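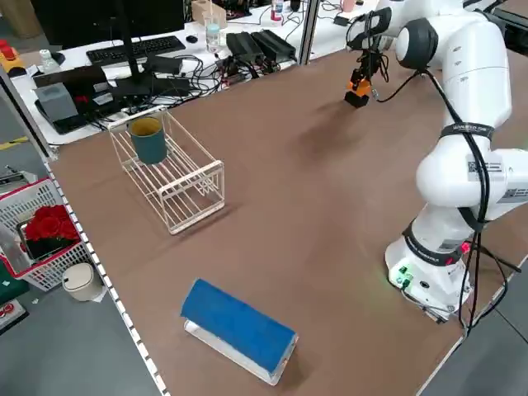
My Year of Soup Nights

I moved to Stondirville with two suitcases, one good knife and the phone number of exactly one person. By the first winter I had eaten so many dinners standing up at the counter that I'd started to think of the chair as a place for coats. So I did something my mother would have called forward. I wrote a note saying there'd be soup at my place, bring a bowl, and slid copies under the doors of everyone on my floor and the one below.

Four people came. I'd made enough for 18 (I have never understood how lentils work) and we ate until we were groaning. Merja Tikkanen from downstairs took home two jars of it and returned them a week later, washed and full of pickled beets. I took that as a yes for next time.

That was last February, and we've kept it up twice a month ever since. I want to tell you how it goes, because people keep asking me and then telling me all the reasons they couldn't do it themselves. Their place is too small! They can't cook! They don't own enough spoons! I had six spoons. Dirceu Furtado ate his first three bowls at my apartment with a measuring scoop and he's still my most loyal guest.

The soup should be boring, at least at first. I tried to show off in the second month with a fish stew that took all day, and I was so worn out and cranky by the time the doorbell rang that I barely spoke to anyone. Now it's lentil, or chicken and rice, or a big pot of whatever squash was cheap at the market on Ronora Street. I start it before lunch and leave it alone. Somebody brings bread. Once everybody brought bread, 15 rolls and three whole loaves, and we had a very happy evening with a stick of butter.

I also quit cleaning, or quit cleaning much. I do the bathroom and I move the laundry pile to the bedroom and shut the door. Xiuying Ding told me she'd been putting off having me over for months on account of her hallway, which is full of bicycle parts, and then she saw my hallway. We had dumplings at hers the very next week.

What surprised me most was the talk. I'd been braced for long silences, and sure, there were some in the beginning. But soup gives you something to do with your hands and your mouth, and you can always comment on the soup. Vilho Räsänen, who is 69 and drove a bus for most of his life, hardly said a word until his fourth visit, when someone mentioned getting stuck in snow. Well! We heard about every snowbank between here and the county line, and I laughed so hard I had to leave the room.

There have been flops. One night no one showed up at all, and I sat there with the big pot feeling like I was nine years old at my own birthday party. I froze the soup and put the next note out anyway. Leena Pitkänen apologized in the elevator and said they'd all had the same cold.

We're doing split pea next, and Dirceu has promised to bring his own spoon.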